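Renters' group questions Stenell's "no lost deposits" promise on keys

3rd June

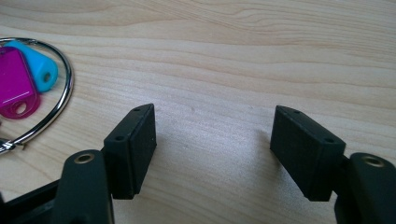

A metal key ring on a wooden table.

Golholm Tenants' Network has today asked the letting agent Stenell to publish the figures behind its claim that tenants "no longer lose money over keys".

Stenell brought in a new key return policy in March, run for it by the inventory firm Brastance. Under the policy, tenants have 7 days after moving out to hand back every key they signed for. The agent says complaints have fallen sharply. It has not said how many there were to begin with, or what it counts as a complaint.

The Network looked at 478 check-out statements sent in by its members. In 30 of them, a charge for keys or locks appeared under another heading, usually "security" or "admin". The highest was £300, for a flat with one front door.

"If the charge has changed its name, I would not call that progress," said Rocío Huaranga, who speaks for the Network. "We have asked for the numbers twice. We were sent a leaflet – a nice one, but still a leaflet."

The Network accepts that its members may not be typical renters, and says this is why Stenell's own records should be made public.

Tenants who have been charged for keys can send a copy of their statement to the Network's office at Rocha House, Golholm.

ENDS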